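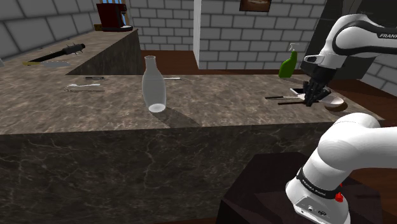 Figure 1. Kitchen counter layout in simulation, arm beside the bowl.

Unit 6: Reviewing a simulation kit before you buy it

Handout, revised 2019-05-25

Reading for this unit: the Cutholm kit overview and the license sheet, both in the course folder. Bring the review form from Unit 5.

1. What the kit is

Cutholm is a software package sold by Fudow. It supplies kitchen rooms, an arm model and a set of household objects for testing manipulation programs without hardware. The lab has had it on a trial license since November. We use it here as the product under review, and you will fill in the form as if your own group had to pay for it.

The trial covers the basic tier. The full tier adds more rooms and removes the limit of 300 runs per license per month. When the limit is reached, the program still opens scenes but will not start a run. Plan your work with that in mind, as the whole class shares two licenses.

2. What to look at first

Start with the scene, before any numbers. Vendors like to show a cube on a bare table, and most programs can pick up a cube. Figure 1 is closer to what a customer will ask for. The arm works at the far end of a long counter, with the gripper down next to a shallow bowl. The long, flat items are the hard part: a spoon, metal tongs, a knife, and two dark utensils near the bowl with one beneath the other. A gripper that closes from above has to get its fingertips very near the stone to lift any of them.

Write down on your form:

Which objects can be reached from the fixed base, and which cannot.
Which objects are thin enough that the fingers may hit the counter.
Which objects are see-through or close in color to their surroundings. The translucent bottle in Figure 1 should be on your list. Depth cameras often do badly with glass, and a simulated depth image may be cleaner than a real one.
Which objects would tip if brushed. Tall with a narrow neck is the usual case.

The second counter, the one with the coffee machine, should be judged separately. Do not assume that a surface in the room is part of the work area. Check the reach setting in the scene file and report what it says.

3. Physics settings

The kit ships with one friction value for all utensils. This is a weak point. A metal spoon and a plastic handle should not slide the same way, and you can change the values by hand, but the manual gives them only half a page. Michailidis, the other package on the department list, sets friction per material. It has fewer rooms and its lighting is plain.

Contact steps are set to a coarse value at install. Set them to fine for any grasp test. Runs take longer – leave time for that at the end of the session.

4. Scoring

Give each heading a score from 0 to 3:

Scene detail
Object variety
Contact behavior
Documentation
Cost against expected use

A score of 3 needs a sentence of evidence from your own runs. "Looks realistic" is not evidence. Scene detail and contact behavior are separate headings for a reason: good stone texture and soft shadows tell you nothing about whether a grasp will hold.

5. Support and terms

Fudow answers support mail through its reseller, Bamatby. Our two requests so far were about license transfer and a missing collision mesh. The first was settled the same day. The second is still open, so skip the ladle in your tests.

Read the clause on exported images. Basic tier images may be used in coursework but not in published work without written consent.

6. To hand in

The completed form, one saved scene file, and a page on whether you would buy the basic tier, the full tier or neither. Name the scene file with your group number. Late forms lose one point.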